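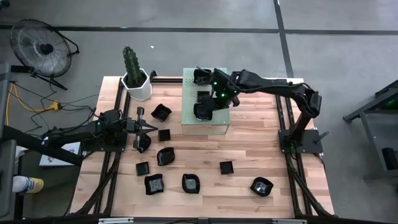
Black dishes and the cactus on the timber table

Minutes, February catch-up, 3 pm start. Present: me (taking notes, so blame me for the spelling), Idris Prothero. Apologies: Alun Bowen, stuck over in Ustport.

1. Last minutes. Read, agreed, moved on.

2. Dishes. Idris wants the wavy bowls and the little square ones kept as one set, and I'm with him, they look terrific together! We talked for a good 15 minutes about whether matte or shiny is the better black and got nowhere. Colour stays black for now. Idris to ask Zultgate for a price on almost 200 more.

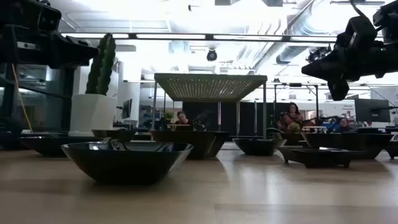 Ustport Tableware Club, Display Group

3. Planter and trays. I said the black planter box should have something growing in it by autumn (my favourite piece, I'll admit it). Alun had emailed to say the cactus in the white pot stays, full stop. No argument from either of us. The footed tray, if that's what we're calling it, goes on the list as item 1173 until someone comes up with a better name.

4. The clear stand. I reckon the holes in the top make it a nice spot for small dishes,

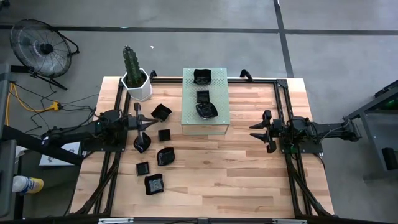

and Idris agreed, though he'd like a second one a bit lower. He'll draw something up and bring it along next month. I'm to email Alun these notes and chase him for the key.

Closed 4:20 pm.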